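Who Gets Named? Choreography Credits and the Reunion Announcement
Project report, Popular Dance and Media, spring term
Catríona Tierney

1. What I set out to check

Dance films and music videos get talked about as if the singer or the lead actor made up the steps. When a choreographer does turn up in the entertainment press, it is usually because of a split, a feud or a comeback. That was my hunch in April, and my supervisor, Anwara Weerasinghe, told me a hunch was not a project. So I counted.

I collected 154 short news items about dance numbers from three entertainment sites, picked because their archives are free and can be searched by month. I wanted to know how many named the choreographer at all, and how many of those said anything about the dancing.

2. How I sorted the items

Each item went into one of three piles: choreographer named and work discussed, choreographer named only, choreographer not named. I threw out gallery pages with no text. I also threw out anything that was plainly a press release pasted in whole, though I am less sure of that decision now. A pasted release still reaches readers, and one of the sites seems to run on little else.
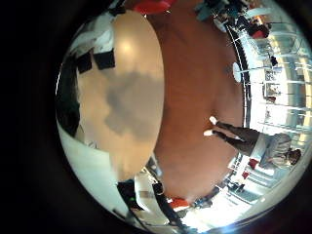
The sorting was harder than the plan made it sound. Is "a high-energy routine with killer moves" a discussion of the work? I said no. Iresha Kanagaratnam, who sorted a sample of the same items without seeing my results, said yes more often than I did. We disagreed on 19 items out of 100, and that is a lot for a scheme with only three piles. I kept my own sorting for the final count, so read the results with that in mind.

3. Results

Most items did not name a choreographer. I expected this and it would be easy to stop there and complain. But many were also four sentences long and did not name the composer, the director or the camera crew either. Choreographers may be overlooked no worse than anyone else who isn't on the poster.

Where a choreographer was named, the story was mostly about a person and hardly ever about a dance. The word "magic" came up constantly. Formation, footwork and counts hardly came up.
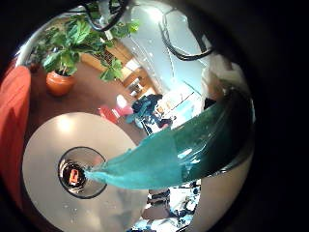 Fig. 1. Teal shape at the rim of a small round glass.

4. The Prurkham case

I had planned one closer look, at the duo Okine and Bodnár, who made stage numbers together for the touring show Prurkham and then stopped. The coverage of the break used "amicable" in nearly every headline. None of the writers appears to have asked either of them anything. The same two quotes go from site to site, sometimes with the names swapped.

Then came the reunion item, which said the pair were back for a show called Catix. I traced it as far as I could. It leads to a comment on a fan page, posted at night and gone by Tuesday. Seven sites ran it anyway, most with a question mark in the headline, and the question mark does a lot of work in this business. It lets a site print the claim and keep the right to say it never did.

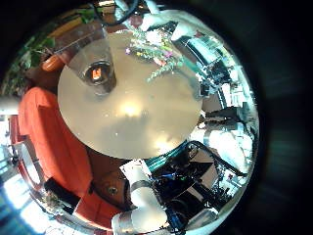
Fig. 2. Glass and small flowers on a round table.

I watched what recordings I could find of their joint work and their separate work. Fans say you can tell at once who made what. I couldn't. Three classmates who dance couldn't either, and two of them had told me beforehand that it would be easy. A small test, badly lit clips, no real controls - but it made me doubt the "chemistry" that every article takes for granted.

5. Interview

I spoke to Nimal Pathirana twice, having asked for an hour and been given much less. He has danced in backing groups for both kinds of credit, named and unnamed. I went in expecting him to be angry about the press and had written my questions to suit, which was a mistake. 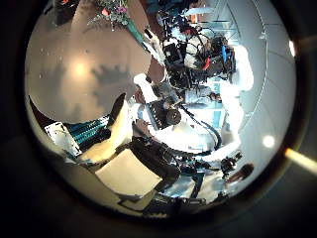

Pathirana said he had never once lost a job over a missing name in a magazine, and that the credit he cared about was the one on the contract. Articles were "weather," he told me. If I wanted to know who gets respected, I should look at who gets paid for a rerun.

I had no data on that. Rehema Mrema suggested, after my class talk, that I ask the production companies for it. I wrote to two and have heard from neither.

6. Limits

Three sites is a thin slice, all in English, all chasing the same clicks. The search function on one of them missed items I knew were there. My piles are blunt, as section 2 shows. I would not use these numbers to claim that choreographers are treated worse than they used to be, as I have nothing from before to set them against.

What I would still say is that reunion stories should be read with the date and the source covered up last, after you have looked for both.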